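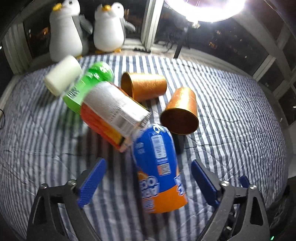 **Participants wanted: sorting and packing small household goods, Sanley**

Nadunico is looking for 9 people to take part in a study of how small household goods are sorted and put away. Sessions run through February in Sanley. The work is light, indoors, and done by hand. No experience is required.

**The task**

Each session starts with a mixed group of items on a quilted striped blanket. The group contains packaged goods, containers, cups and a few soft toys. Participants sort the items into groups of their own choosing, clear the blanket, and then set out a second group to match a printed list.

- Session length: 42 minutes, excluding sign-in
- Sessions per participant: 2
- Start times: 10 a.m. or 1:30 p.m.
- Items stay sealed. Nothing is opened, eaten or poured.

The order in which items are moved is the main measurement. Speed is not scored. Items that fall over or roll are left where they stop until the participant chooses to pick them up. Talking during the task is allowed but not needed.

**Requirements**

- Age 18 or over
- Able to lift light packages and reach across a bed-sized surface
- Able to read small print on labels, with glasses if needed
- Able to attend both sessions in the same month

Rings and loose bracelets must be removed before the task, as they catch on the quilting. Long sleeves should be rolled up. Bags and coats go on the hooks by the door.

**Setup**

The blanket lies beside a bay of windows, and a ring light stands at the far side. Participants who are sensitive to bright light should state this when applying.
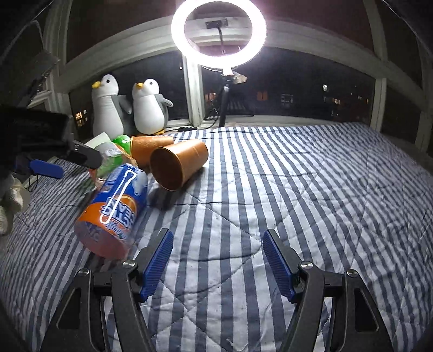 Doherty, after the first round, wrote that the instructions should say whether soft toys may be grouped with the cups, and that 42 minutes was more than enough for the sorting but tight for the list. The list has been shortened. Soft toys may be grouped with anything.

**Payment**

A flat fee is paid at the end of the second session. Travel within Sanley is refunded on presentation of a ticket. Participants who withdraw after one session receive half the fee.

**How to apply**

Apply in writing to the Jinesow desk at Nadunico. State your preferred start time, any dates in February when you are not available, and whether you have taken part in an earlier round. Places are filled in order of receipt.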